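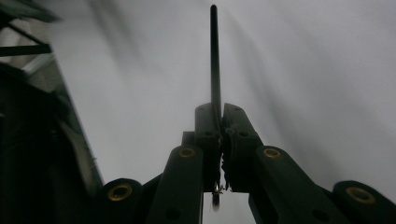 Figure 8.1 A thin rod with a rounded tip, seen against a pale background.

Chapter 8
How a New Medicine Earns Its Label

Open any box of tablets and a folded sheet falls out, printed so small you may need a lamp. Every line on it had to be argued for! In this chapter we follow one drug, Koltau, a once-daily tablet for gout, from its first study at the Manville clinic to the pharmacy shelf. The main trial enrolled 314 adults, and the dose they took — 200 milligrams — was the survivor of a long contest among weaker and stronger ones.

We start with side effects, a wonderfully rich subject. Why does a headache in one patient go on the list? What happens when the placebo group gets headaches too? Keep a pencil handy for the McKinnon tables in Section 8.2.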